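Skaratside Assistive Equipment Trial
Progress report to the Maldonado Fund
20 June 2024
Prepared by Yaneth Cusi, program lead

1. Purpose of this report

The Fund asked for a written update at the midpoint of the trial, covering the state of the leased humanoid unit, the service we have received from the supplier, and spending to date. The final report is due in September and will include our recommendation on whether the lease should be extended.

2. The product under review

The unit is supplied by Ridard under its full-service lease. The package covers the robot, a pair of multi-fingered hands, the operator software and remote support during business hours. On-site visits are charged separately. We chose this package over the basic lease on the advice of Napaporn Panyasiri, whose earlier review found that hand repairs made up most of the unplanned cost in comparable trials.

Our interest is in light household tasks at a desk or counter: picking up a bottle, moving it to a marked spot, and handing it to a seated person. Walking is not being assessed at this stage.

3. Work completed

The small room at Skaratside has been set up as the test space. Gunvor Tangen and Noman Chaudhry have run 22 sessions there, each following the same written protocol. Four sessions were stopped early, two because of a lost connection to the right hand and two at the operator's request.

Bottle tasks are done at the long white desk, with the robot standing on the floor beside it. The desk has a curved cutout in its front edge, and the protocol now states where the robot's feet are to be placed in relation to it. This change has made results easier to compare from one session to the next.
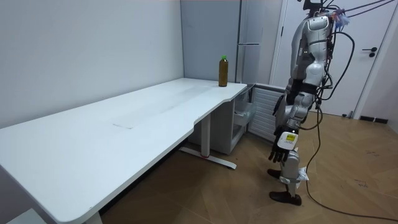 4. Supplier performance

Remote support has been prompt and courteous. Both faults with the right hand were diagnosed by Ridard on the day they were reported, and a replacement connector was sent at no charge.

We are less satisfied with the documentation. The operator manual describes an earlier version of the software, and several menu names no longer match. Mr. Chaudhry has kept a list of the differences, which has been forwarded to the supplier. A revised manual has been promised, but no delivery date has been given.

Cable management is also a concern. The unit carries a large number of external cables, one of which trails across the floor, and the lease does not include a guard or overhead support. We have asked Ridard to quote for both. In the meantime, only the operator and one observer may enter the room while the unit is powered.

5. Budget

Spending is within the approved amount. The one variance is a charge of $3000 for an on-site visit to recalibrate the arms, which was not in the original budget. It has been met from the contingency line - no further funds are requested.

6. Next steps

Sessions will resume once the updated software is installed. Pornthip Thongdee will join as second operator and complete the Ridard training module before her first session. The handover task, which has so far been practised with staff only, will go to the ethics reviewer before any clients take part.

Questions about this report may be directed to Ms. Cusi at the Skaratside office.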